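## 4. Setting up the bed frame and mattress

Read this section through once before you start. You will need two people for the side rails and again for the mattress. One person can do the rest.

Leave the mattress in its carton until the frame is finished and standing where it will stay. The Jondton frame can be moved when empty, but dragging it with a mattress on top puts a sideways load on the corner brackets and can bend them.

### 4.1 Assemble the frame

1. Lay the headboard face down on a blanket.
2. Fit a corner bracket to each leg. The flat side of the bracket faces the inside of the bed.
3. Stand the headboard up and have your helper hold it. Hook the first side rail into its bracket and push down until it seats.
4. Repeat with the second side rail, then with the footboard.
5. Insert all the bolts by hand. Do not use the hex key yet.
6. Measure from corner to corner both ways. If the two measurements differ, push on the longer diagonal until they match.
7. Tighten the bolts with the hex key, a half turn at a time, working from corner to corner.

**Caution:** Do not use a power driver. The threaded inserts are set in softwood and will strip.

### 4.2 Fit the center beam and slats

1. Drop the center beam into the two metal cups.
2. Turn the beam's foot counterclockwise until it touches the floor, then give it one more quarter turn.
3. Unroll the slats from the headboard end. The webbing goes underneath.
4. Screw down the first and last slats only. The others are held by the webbing.

**Note:** On carpet, check the beam foot again after 2 weeks. The pile will settle and the foot may need another turn.

### 4.3 Unpack the mattress

The mattress ships rolled and sealed. Carry the roll to the frame before you open it.

1. Place the roll across the slats at the headboard end.
2. Cut the outer bag along the printed line. Use the plastic cutter supplied in the parts bag, never a knife.
3. Unroll the mattress toward the footboard with the quilted side up.
4. Cut the inner bag and pull it out from under the mattress. Your helper should lift one side at a time.
5. Open a window and leave the mattress uncovered until it has reached its full height.
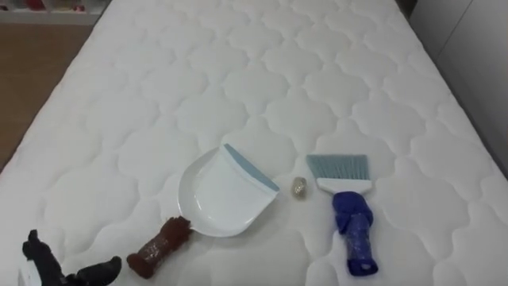 A mattress that was stored in a cold garage or delivery van takes longer to rise. Corners are usually last. Pressing or walking on them does not help and can damage the foam layer. You may sleep on the mattress the first night if the center has risen.

**Caution:** Keep the bags away from small children. Cut them up before putting them in the trash.

### 4.4 Weight limit and care

The frame is rated for 499 pounds, including the mattress and bedding.

- Turn the mattress head to foot every 4 months. Do not flip it.
- Vacuum the top with the upholstery tool. Do not use the rotating brush on the quilting.
- Blot spills with a damp cloth and mild soap. Let the spot dry before you make the bed.
- Snip loose threads with scissors. Do not pull them.
- Tighten all frame bolts in January, or whenever you hear the frame creak.

### 4.5 Missing or damaged parts

Check the contents of the parts bag against the list inside the lid of carton 2. If something is missing, write to Nisreen Zein at the Skasbridge parts desk and give the part number. The corner bracket is part 106. Left and right brackets are the same part.

Keep the hex key. You will need it to take the frame apart, as described in section 5.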